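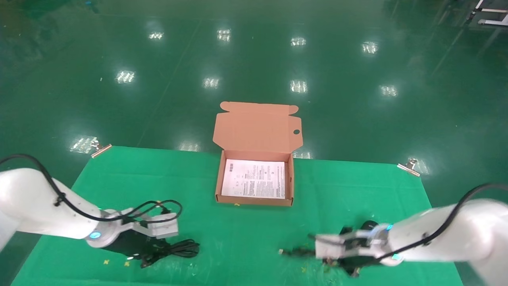
Review: Vudby corrugated mailer, medium, unprinted

The Vudby mailer was assessed by the Kelemen purchasing office as a possible replacement for the padded envelopes now used to send small electrical accessories to regional branches. It is sold flat in bundles of 36 and ships from the supplier's warehouse in Prulurau.

The box is a one-piece design in plain tan-brown board, with a shallow base and a hinged lid. Two rounded tuck flaps at the top corners of the lid slide inside the base when the box is closed. Staff learned the fold quickly, and no tape was required for internal mail. For courier shipments we recommend one strip of tape across the front.

The shallow base suits a single coiled cable and a printed instruction sheet. The sheet should be laid flat on the bottom first and the cable placed over it. Thicker cables need to be coiled loosely and evenly, or the lid will bow at the centre. A plug with a moulded transformer will not fit.

Of 68 boxes sent during the trial, two arrived with crushed corners – both had travelled beneath heavier parcels. Contents were undamaged in each case. The colour of the board marks easily, and labels cannot be removed cleanly, so reuse is limited.

The Stistolness mailer, tested alongside it, is stiffer but took noticeably longer to assemble.

Recommended for cables and light accessories. An initial order of 265 boxes has been approved for delivery in October. Enquiries may be directed to Géza Medve, Purchasing.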